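Home > Blog > House rules for simulated kitchen work

House rules for simulated kitchen work

I have been meaning to write down the rules we use for manipulation tasks in simulation. A couple of readers asked after my last post about the Landel arm, and Rozália Brabec, who looks after our task library, has been after me to get them out of my head and into a file she can link to. Most of these came from getting something wrong first.

Some background. We build kitchen tasks in simulation, train on them, and send whatever passes on to the test bench at Nosden. A batch is 1000 episodes. Our library sat at 465 task definitions when I checked on Sunday, and a fair number of those were written before any of the rules below existed. Cleaning them up is slow going.

Rule one is that every task gets a written success condition before anyone records an episode. "Plate is on the counter" won't do. We want which object, which surface, how long it has to stay put, and whether the gripper has to have let go. We used to leave out the last part, and a policy would happily score full marks while still hanging on to the plate.

Rule two is about contact. The gripper may touch the target object and the surface it rests on. Any other contact gets logged, and contact with a fixture above the force limit ends the episode as a failure. The limit is set in the task file and nobody changes it mid-batch. If it's wrong, stop, fix it and start the batch over. 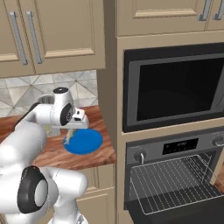
Gripper over the blue plate, oven door down and rack partway out.

Open doors and drawers get their own rule. The state of every hinged or sliding part has to be declared at the start of the episode, even if the task has nothing to do with it. An oven door folded down takes up a lot of floor in front of the cabinets, and a planner that thinks it's shut will run an elbow straight through that space. We had a whole Zimico batch where the door angles were randomized but never written to the log. The failures made no sense until Rozália replayed them one at a time. I threw out the batch.

The same goes for clutter. Bottles, canisters and anything else standing near the target must be in the object list with a collision shape. No decorative objects. If it can be seen by the policy, it can be hit by the policy, and we want to know when that happens. Some people in our group think this is too strict for background items against the backsplash. I used to agree. Then we had an arm that learned to brace its wrist on a jar that had no physics to speak of, and I changed my mind.

Speed limits are the ones people grumble about most. We cap joint speed in simulation at the same value we use on the real arm, even for early training. Running faster saves compute, and I understand the temptation, but everything learned at the higher speed has to be learned again. The cap lives in the robot file and not in the task file, so you can't override it by accident.

On review, 2 people watch a sample of 100 episodes from each batch, separately, and compare notes afterward. They mark anything that looks odd, including successes. A success where the plate gets dragged by its rim across the counter is still a success by the numbers, and it still goes on the list. We use the Solís viewer for this because it lets you scrub contacts along with the video. Any viewer with a timeline would do the job.

Last one: keep the failures. Disk space is cheap enough, and the failed runs are where the missing rules show up. We keep them in the same folder as the good ones, with the same naming, and the label sits in the metadata.

I haven't covered anything to do with people sharing the space. That has proper standards behind it, and you should read those instead of my blog. The rules here are only for the simulated side.

Rozália is putting together a template task file with all of this filled in. I'll link it here when she's done. If you have a rule for soft objects like dishcloths, please leave it in the comments. Ours is half a page long and I don't like it.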